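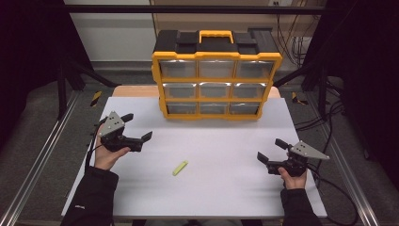 A parts organizer with nine clear drawers and a yellow handle.

Every town should have a place where you can buy one screw. I mean it! Last January I needed a single hinge pin for a kitchen cabinet, and the big store out by the highway would only sell me a bag of 250. So I drove to Dridham, to the old hardware shop Damir Spahić runs on the corner, and he found me the pin in under a minute. It cost less than the parking.

I love that shop. I love the wall of little drawers, the smell of oil, the way people ahead of you in line start giving advice on your toilet valve whether you want it or not. You walk in with a broken thing and a vague idea, and somebody asks what it's supposed to do — and then you're off.

People tell me these places can't compete, and on price for a whole box of anything, maybe they can't. But most repairs in my house have needed 4 parts or fewer. I don't want the other 246 hinge pins rolling around in a coffee can for the rest of my life.

So if there's a shop near you that still sells loose hardware, go this week. Bring the old part with you, and leave time to talk.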